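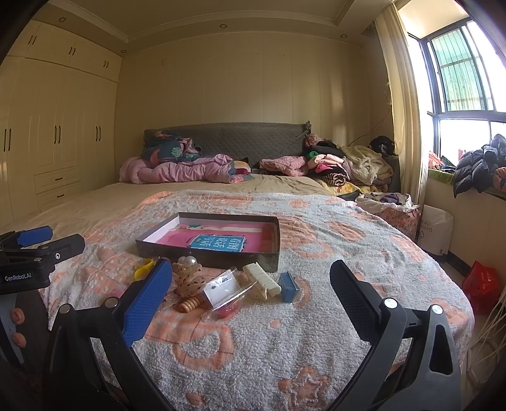 *A hair clip with white pearls, a yellow ring and other small things on a flowered blanket.*

**PRESS RELEASE**
**For publication from Friday, 9 in the morning**

# Litano brings plant dyeing to the kitchen table with the new Hunia kit

**Jundmont, November.** Litano, the maker of craft sets for the home, presents this week the Hunia kit, a box for dyeing table linen at home with dried plants. The kit contains everything for one table runner and four napkins, except the water and the pot. It will be sold in 41 craft and garden shops and through the Litano web shop, and the first production is 4000 boxes.

Hunia is the first Litano product that works with colour from plants. Until now the company was known for its embroidery hoops and its paper flower sets, which remain in the catalogue without change.

## What is in the box

The fabric is a cotton and linen mix, already hemmed, in a natural white. It has been washed once at the workshop, but it should be washed again at home before dyeing, with a simple detergent and no softener. Softener leaves a thin layer on the fibres and the colour then comes out with pale patches.

Each box holds one bag of dried plant material of 80 grams. The customer chooses between three colours when buying:

- **Onion skin**, which gives a warm yellow to a light rust
- **Madder root**, from soft pink to brick red
- **Walnut husk**, a range of browns

There is also a sachet of mordant, the mineral salt that helps the colour to hold on the fabric, and a muslin bag for the plants, cotton string, rubber bands, a pair of gloves and a printed booklet. The booklet is in English with drawings for every step. Text and drawings were tested with people who had never dyed anything before, and several pages were written again after these tests. The page about folding was changed the most.

## An afternoon, and one night of waiting

The work is divided over two days. On the first day the fabric is washed, put in the mordant bath and left there overnight. On the second day the plants are heated slowly in water, the fabric is added and the pot is kept warm, below boiling, for one hour. Madder especially should not boil, as the red then turns towards brown.

The customer needs a stainless steel pot of at least eight litres. This pot should be used only for dyeing and not again for food, and the same is true for the spoon. An old pot from a second-hand shop is quite enough. Aluminium and iron pots also work, but they change the shade, and the booklet has a short chapter for those who want to try this on purpose.

Before the fabric goes in the dye, it can be folded and tied to make a pattern. The booklet shows five ways:

1. The simple fan, for long stripes
2. The square fold, which gives a window pattern
3. The twist, with string from end to end
4. Small circles made with rubber bands
5. The half dip, where only one end of the runner goes into the pot

For a first attempt Litano recommends the half dip. It needs no string and the result is easy to control, and with a runner that hangs over both ends of the table it looks very well.

## "I wanted it to be possible in a small flat"

The kit was developed by Myrto Vrettos, who designs all textile products at Litano. She started to dye with plants in her own kitchen, with two cooking rings and a window that opens only half way.

"Most of the books I had were written for people with a garden, a shed and an outdoor tap," says Myrto Vrettos. "I live on the third floor. I wanted it to be possible in a small flat, with one pot, and that you can still cook your dinner in the same evening. The first versions were much too ambitious. There were six colours in the box and you needed the whole weekend. My sister tried it and she sent me a photo of her kitchen, and after this I took four of the colours out. Later we put one back, the walnut, because I missed it."

About the result she is careful: "Two people with the same box will not have the same colour. The water in each town is different, hard water makes madder stronger for example, and the time in the pot also matters. I think people should know this before they buy. If you need six napkins in exactly the tone of your curtains, please buy them in a shop."

## Plants from Thongdee

The dried plants come from Thongdee, a family company which dries and cleans plant material for dyers and paper makers. The onion skins are collected from vegetable packing halls, where they would otherwise be composted. The walnut husks are gathered in autumn and dried under a roof. The two companies have worked together on the Hunia kit during the last two years, and much of this time was spent on the question of how fine the madder should be cut. A fine powder gives colour quickly but goes through the muslin and leaves red points on the fabric. The final version is cut in small pieces, like coarse tea.

Before the launch, 1109 boxes were sold as a trial edition, only in the web shop and without advertising. Buyers received a card with questions on it. The most frequent wish was for a longer string, so the string in the new edition is longer. Several buyers asked also for a second bag of plants, to dye something of their own such as a pillowcase or an old shirt. Refill bags of all three colours are now available separately, with a sachet of mordant included.

## Care of the dyed linen

Table linen dyed with Hunia should be washed by hand or in a cool machine programme, for the first two times alone. It should dry in the shade. Plant colours become softer with the years, and onion skin is the most sensitive of the three to strong sun. Lemon juice and vinegar can leave a lighter mark on the fabric, and on a table it is wise to keep the salad dressing on a plate. If a napkin has become too pale it can be dyed again with a refill bag, and it needs a new mordant bath only when the colour has nearly gone.

The liquid which remains in the pot after dyeing still has some colour in it. It can be used one more time on the same day for a lighter tone, and the booklet suggests the cotton string or a few sheets of thick paper for gift tags. The used plants can go in the compost when they have cooled.

## Safety

The kit is meant for adults and for children from ten years together with an adult. The mordant should not be swallowed or breathed in as dust, and the gloves should be worn for both baths. A window should be open during the heating. Walnut stains skin and wooden worktops strongly, so a layer of old newspaper under the pot and the bowl is recommended.

## Open evening in Jundmont

On Friday, Litano opens its workshop in Jundmont from five to eight in the evening. Visitors can see finished runners in all three colours, feel the fabric and try the folding on small pieces of cotton. The dye pots will be warm from half past five, and small pieces which are folded before seven can be dyed and taken home wet in a paper bag. Please bring an apron. Entry is free and it is not necessary to register. The workshop is on the ground floor and can be reached without steps, and the entrance is on the side of the yard.

Myrto Vrettos will be present during the whole evening and is available for interviews before five, by appointment.

## Availability

The Hunia kit is available from Friday. Refill bags arrive in the shops one week later, but can be ordered in the web shop from the first day. A fourth colour, a grey made with oak gall, is being tested at the moment. Litano will give information on it when the tests in hard water are finished.

## About Litano

Litano makes craft sets for the home in its own workshop in Jundmont. The range includes embroidery, paper flowers, simple bookbinding and, with Hunia, plant dyeing. All boxes are packed by hand at the workshop, and missing or damaged parts are sent again free of charge.

**Press contact:** Litano press office, Jundmont. Test boxes for editors can be requested in onion skin or madder. Please mention which colour you prefer and if your water is hard or soft.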